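4. Setting the exposure by hand

1. Turn the Gralen's mode dial to M.
2. Set the sensitivity to 100 and the aperture to f/8.
3. Half-press the shutter button and turn the rear wheel until the meter reads zero.

Note: the meter sleeps after 18 seconds. Half-press again to wake it.
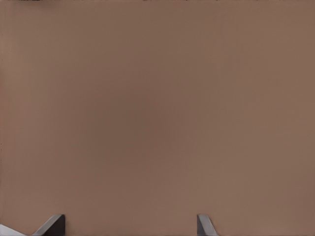

Spot metering reads only the small circle in the middle of the viewfinder. Aim it at something plain and mid-toned. A flat, matt brown surface with no strong highlights will do, though a slightly darker patch in the centre can shift the reading – take a second one from the lighter right side.

4. Press LOCK, recompose and shoot.

Caution: do not point the spot circle at the sun. See page 117 for filters.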